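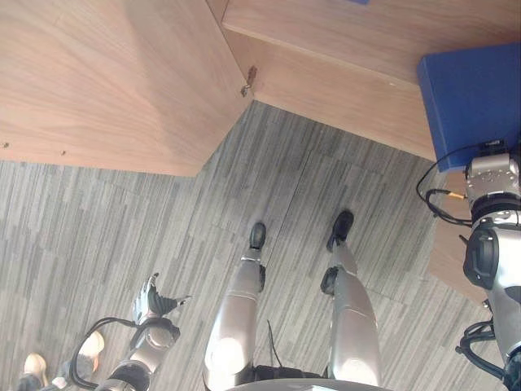

**Skallside opens its refitted reading room in October**

I've been writing press releases for Skallside for a while now, and I don't usually get to write one about carpet. But carpet is where this started! We pulled up the old stuff in the reading room last winter, put down gray stripes, and then everything else looked so tired next to it that we kept going.

So the room has been done over, and it opens to the public on a Wednesday in October at 4 in the afternoon. Come in your good shoes or your bad ones, the stripes hide a lot.

The furniture is all light wood grain now. We picked it with Josimon, the interiors shop two streets over, after a long argument over whether pale wood would make the place feel like a dentist's office (I was on the wrong side of that one). Bozsik did the floor and had it down in a weekend. The whole job came to $3,202, of which $2,780 went on the furniture, and the rest was flooring and a very large tub of adhesive.

Money came from 73 people who chipped in through our Girno appeal, most of them regulars who had been sitting on the old chairs for years and had opinions. Thank you, all of you. I read every note that came with a donation, including the one asking for a footstool. We're looking into the footstool.

The room is free to use whenever Skallside is open, and you don't need to be a member. Bring a book, bring homework, bring a friend who can whisper. Coffee is fine as long as it has a lid on it.

Press are welcome on opening day from 3 p.m., an hour ahead of everybody else. Call the Skallside front desk and ask for the press office, and you'll get me.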